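Last touched up 13 June 2020, mostly to fix the bit on drying times.

I've painted a fair few tables now and I still reckon it's the best weekend job going. You don't need a shed, you don't need to be handy, and if you hate the colour you can sand it off and have another go. My first one was a disaster (drips down every leg, a cat hair set in the middle like a fossil), so what follows is what I do these days, in the order I do it.

## What you'll need

- a table, obviously, solid timber or decent veneer
- sugar soap and a bucket
- sandpaper in 120, 180 and 240 grit, plus a sanding block
- a primer that sticks to old varnish (I use Altix, the grey tin)
- water-based enamel in satin or low sheen
- a small foam roller and an angled brush
- a drop sheet you don't love
- a dust mask

I get the lot from Skastel, which is a hardware shop with terrible parking and very good paint people. If you've got a power sander, great, but I've only ever used the Skikeck block with the foam back and my arms have survived.

## Clean it first, and I mean properly

Mix the sugar soap up warm and give everything a wash, including the underside of the lip where people's hands go. You'll be shocked. Kitchen tables have years of toast and hand cream on them and paint will not stick to any of it. Rinse with clean water, then wash the top a second time, then leave it overnight. I used to skip the overnight part and I'd get little craters in the primer, usually right where you'd put a plate.

While it's drying, turn it over if you can and tighten the bolts. If a leg wobbles, now's the time to get some glue in there and clamp it. Much easier before there's paint in the joint!

## Sanding

You're not trying to get back to bare timber. All you want is for the shine to go dull so the primer has something to grab. Start with 120 on the top, going with the grain, and keep the pressure even. Then 180 over the whole thing, legs and all. Go gently on the edges, especially if it's veneer, as you can go straight through a veneer edge in about four strokes and then you'll be sad.

Fill any dings with a bit of timber filler, let it go hard, sand it flush. Svenja Lammers from down the road leaves the dings in on hers and says they're character. Fair enough, but mine had a burn mark shaped like an iron, so I filled it.

Vacuum, wipe with a damp cloth, wipe again with a dry one.

## Picking the colour

I dithered for ages over this. White shows every crumb and every texta mark. Navy is gorgeous for a week and then you see the dust. I've come round to soft greens, the pale minty kind with a fair bit of grey in them, and I'd happily put them on nearly anything. They sit nicely against black legs, they don't mind a patterned floor, and they go grey-ish and calm once the arvo light drops off. 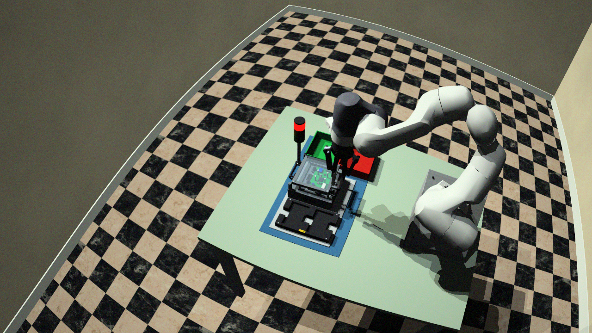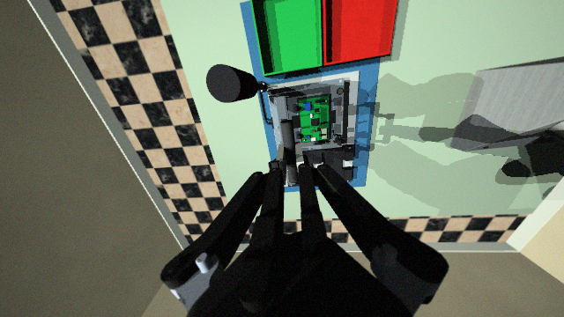
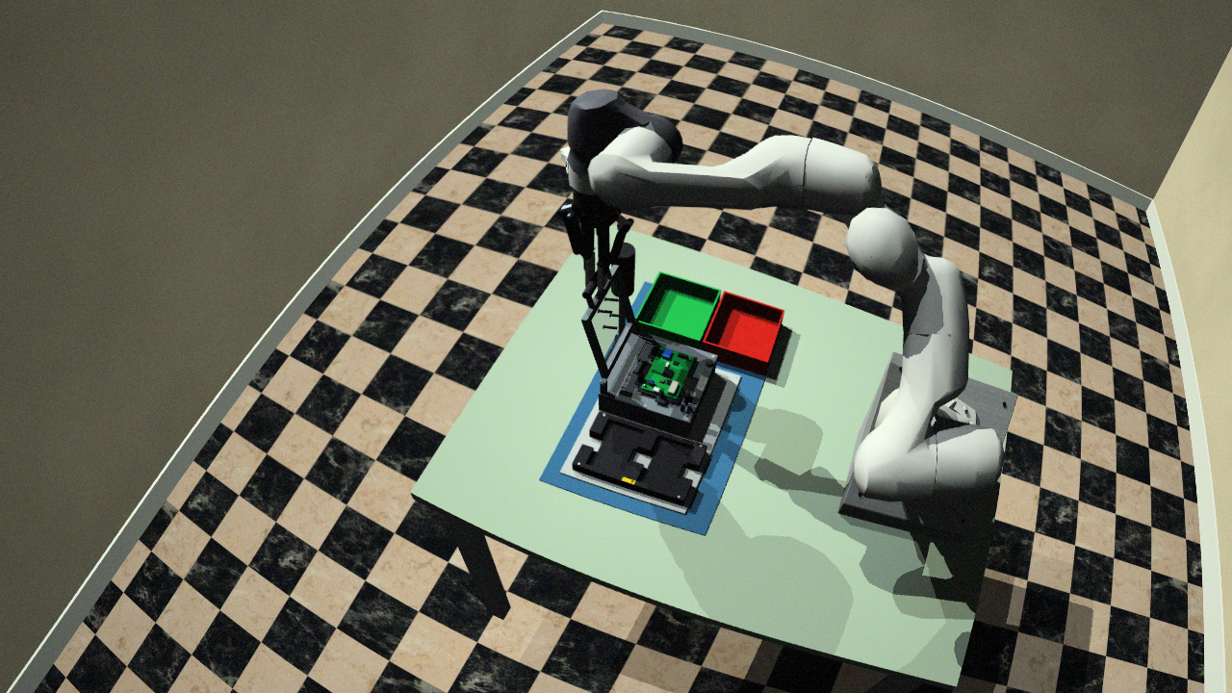

Pale mint green on a tabletop, on a wall, and on a tabletop again.

Whatever colour you end up with, buy the sample pot first. Paint a big square of cardboard, two coats, and lean it against the table for a couple of days. Look at it in the morning and look at it under your kitchen light at night. The one I nearly bought was called Fallahi and on the chip it was the loveliest dusty olive you've ever seen - at home under the downlights it was pure pea soup. Twelve bucks' worth of lesson, learned on cardboard instead of on the table.

## Priming

Stir the tin, don't shake it. Shaking puts bubbles in and they end up on your tabletop. Do the legs first with the brush, table upside down, then flip it and do the edges, then roll the top last. One thin coat is usually plenty. If you've got an orangey old pine table, or one with knots, do two, or the yellow will creep through your nice colour by Christmas.

It'll look patchy and awful. Leave it alone. Once it's dry, a light go over with the 240 and another wipe down.

## The actual painting

Three thin coats. I know the tin says two. The tin is optimistic.

1. Brush the corners and any fiddly bits.
2. Load the foam roller, then roll most of it back off on the tray. It should feel almost too dry.
3. Roll the top in strips along the length, working fairly quickly, and keep a wet edge.
4. Finish each strip with one long pass from end to end with hardly any pressure.
5. Walk away.

Step five is the one I'm worst at. You'll spot a bit of fluff or a roller line and want to go back in, and if the paint's already gone tacky you'll make a much bigger mess. Let it dry and sand it out before the next coat.

I leave 12 hours between coats in winter. You can go faster in summer, but if it's cool or humid, or you're working in a carport like me, don't push it. If the sandpaper clogs up and rolls the paint into little balls, it isn't ready. Wrap the roller in cling wrap and stick it in the fridge between coats so you don't have to wash it every time.

## Do you need a topcoat?

With a proper enamel, no. I've had one table going over 300 dinners with nothing on top and it's fine, bar one scratch from a dropped fork. If you've used ordinary wall paint because you had some left over (no judgement, I've done it) then yes, put a couple of coats of clear water-based poly over it. Get the non-yellowing sort, particularly over pale greens.

## Curing, and living with it

Dry and cured are different things and this is what I had wrong in the earlier version of this page. The table will feel dry the next day. It won't be properly hard for a few weeks. In that time you can eat at it, but use placemats, don't leave a hot mug or a laptop sitting on it, and don't wrap it in anything for a move. I put a vinyl tablecloth on one too early and it peeled off with a noise I still think about.

For cleaning, a damp cloth and a drop of dish soap. Skip the spray cleaners and the scratchy side of the sponge. Keep your leftover paint in a small jar, filled right up to the lid so there's not much air in it, and write the colour name on the bottom with the date. For chips, a cotton bud works better than a brush - dab, wait, dab again.

Next on my list is a set of chairs, with spindles, so wish me luck. If you've found a quick way of painting spindles, please leave a comment.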